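Home Goods > Storage > Product Reviews
Category: Baskets and Bins

Review: The Lumach Woven Storage Basket

By Hwa-young Sun
Nov 18, 2022

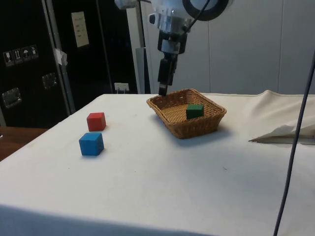
OAKLAND, October - The Lumach basket is a plain piece of household storage, sold in three sizes and intended for shelves, entry tables and children's rooms. This office reviewed the medium size over 55 days as part of its yearly survey of home storage products. The basket was bought at retail price and was not supplied by the maker.

Construction

Woven baskets of this type tend to fail first at the rim. Strands work loose where the hand takes hold, and the corners then lose their shape. The Lumach has rounded corners and sloping sides, and the rim is bound tightly enough that no ends had come free by the close of the review period. The sloping sides allow several baskets to be stacked when empty - a point of some value to schools and libraries, which often buy in quantity and store between terms.

The base was less satisfactory. It arrived with a slight bow, and the basket rocked when placed on a hard surface. Gil-soo Ko, who carried out the bench checks, placed it under a stack of books for two nights, after which it sat level. A buyer should not have to do this.

Use

The basket was assigned in turn to a reading corner, a linen shelf and a playroom. It performed best on the linen shelf, where it held folded hand towels without snagging them. In the playroom it was used for wooden blocks and small books. Blocks are a hard test for woven goods, as their corners press into the weave, and some light marking was found on the inside of the base. Small items such as crayons and game pieces slipped into the corners and were tiresome to retrieve.

There are no handles. Staff lifted the basket by the rim, and those with smaller hands found this awkward when it was full. The Jotora bin, reviewed in the same survey, has cut openings at each end and is easier to carry, although its stiff sides take up more room in a cupboard.

Cleaning

The label advises a dry brush only. Dust collects between the strands, and a soft brush removed most of it. Ye-seo Cha of the survey team also tried a damp cloth on one outer side. The surface dried without staining, but a faint roughness remained, and the maker's advice should be followed.

Price and Availability

The medium size was bought for 55 dollars, which is high for a basket without a lid or liner. A cotton liner is sold separately and was not reviewed. Delivery took nine days. The packing was adequate, with paper at the corners and no plastic wrap.

Finding

The Lumach basket is recommended for linens, papers and other light goods kept on a shelf. It is not recommended for items that must be moved often. Buyers who need handles should consider the Jotora bin.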